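6/4/21

I finally closed my paid photo storage account. I had been paying $12 a month for it since I moved to Flendholm, and most of what I kept there was duplicates. The rest fit on one drive with plenty of room left over.

Sorting took two evenings. I made one folder per year and stopped there. My old system had 139 folders with names like "misc new" and I could never find anything in it. Elspeth Chisholm suggested putting the month in each file name, and I did that for the family pictures only. 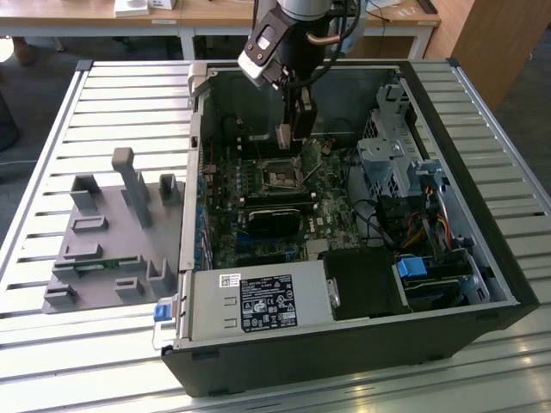
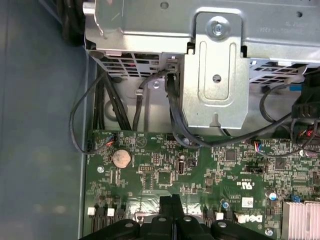

The slow part was scanning the prints from my aunt's house in Norkoncombe. There were 85 of them, mostly from the sixties, and some had stuck together. I left those alone. Dong-hyun Shin lent me his flatbed scanner, and I need to get it back to him before he leaves in November.

I scanned the backs too when there was writing - names, mostly, and a few street addresses. A couple of the names mean nothing to me. I'll ask my mother when she calls.

The drive is in my desk drawer now and a second copy is at my sister's. I still have the slides to do, and I haven't decided if I'll pay a shop for those.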